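Fruit Day at the Gundisthorpe Growers' Fair
I finally made it to the fair in August, and I came home with sore feet and far too much produce.

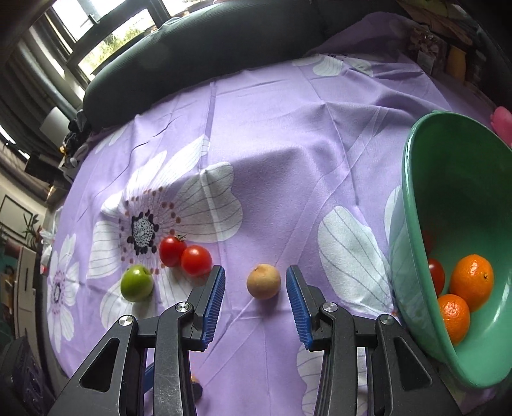
Getting there and getting in

The drive takes longer than the map says, mostly because of the last stretch after the grain elevator where everybody slows down to look for the sign. It's a small sign. I missed it, turned around at a church and missed it again coming the other way. Parking was in a mowed field and cost nothing, and a kid in rubber boots waved me into a spot right next to a ditch.

The fair is in the old Jondeck packing shed, a long building with big sliding doors at both ends so there's always a breeze. I got in a little after ten in the morning and the coffee line was already out the door. Skip it and go to the window around the back — same coffee, no wait.

The tasting tables

I'd come for these! The tables run down one side of the shed, and the cloths on them are the big cheerful kind. My favorite was lavender purple with huge white flowers all over it, pretty rumpled by the time I got there, and I would have taken it home if they'd let me. A lime green apple and a couple of cherry tomatoes sat on it right by one of the flowers, shiny as anything, with a little round yellow-tan fruit off on its own. I took it for a small pear, or maybe one of those nashi types, and I'm still not sure.

I did get to try some proper nashi a bit farther along, at the Kawaguchi orchard stand. If you haven't had one, it's crisp like an apple and so juicy you need a napkin (bring your own, they ran out). They cut it in thick wedges and keep it on ice. The woman slicing told me to eat it cold, with nothing on it, and I've been doing that all week. She also said to store them in the fridge away from the onions, which I had not been doing.

The green apples I tasted were very sharp, the kind that makes your jaw ache a little. I loved them. The man next to me made a terrible face and went straight back to the tomatoes.

The sorting line tour

At noon they let 30 people at a time walk through the Bronum cold store next door. Wear a sweater, it's freezing in there even with the doors open. You follow a yellow line on the floor past the bins and the washing tank, and then up a short flight of metal stairs to watch the apples bob along. The guide said they had filled 1,436 crates so far this season, and last year's total was 2,356, so they still had a good way to go. I could have stayed up on those stairs all afternoon but the next group was stamping their feet at the bottom.

Lunch and what I bought

Lunch was a tomato sandwich on white bread with too much mayonnaise, eaten standing up, and it was perfect. The pie stand had sold out of everything except rhubarb by one o'clock, so go early if pie matters to you.

I bought a bag of the sharp green apples, four nashi, a carton of cherry tomatoes that didn't survive the drive home (I ate them at stoplights) and a jar of pear butter I haven't opened yet. I asked at three different stands about that purple tablecloth and one lady thought it might have come from the fabric store in town, which is closed on Monday. I'll try them by phone this week.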